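4.2 What the arranging task does and does not show

The claim most often repeated about artificial flowers in day rooms is the one made in the Pendden report: that arranging stems in a vase "restores choice" to the person doing it. We are not persuaded that the report's own data support this. Pendden scored a session as successful when the vase was full at the end. A full vase tells us that stems went in. It says very little about who chose them, or whether anyone cared which went where.

Our sessions at Mitville used a mixed stock of artificial stems and colored glass vases, set out on a plain green table. Across the study we logged 84 sessions and a little over 3,000 separate placements, coded by Hourani and checked by a second coder. A placement counted as a choice only if the person had handled or moved aside at least one other stem first. This is a strict rule, and Awwad has objected to it in correspondence. We keep it, as the looser rule would count almost any reach as a decision.

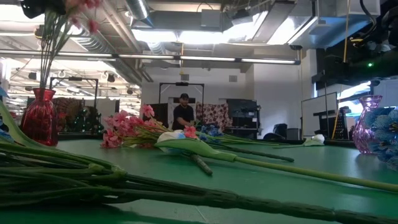

Figure 2. Artificial stems and glass vases on the green table, with pink blossoms in the red vase.

Under the strict rule, fewer placements were choices than the earlier work would lead one to expect. Many people took whatever lay nearest. Long stems were a particular trouble: they overlapped, and lifting one often dragged another along with it. A coder who sees two stems move has to guess which was wanted, and we doubt that Pendden's coders guessed any better than ours did. Callas, with their long stalks and single large bloom, drew the most disagreement between coders.

Vase color is a second weak point. The Erine protocol treats a match between flower and glass as a sign of planning. But if pink flowers are already standing in a red vase when a person sits down, adding more pink may be nothing more than copying. Noura Hourani reran the February sessions starting with bare vases, and most of the matching effect went away. The rerun was small and we would not lean on it heavily. It is still enough, in our view, to drop color matching from the score until someone tests it with the starting layout varied on purpose.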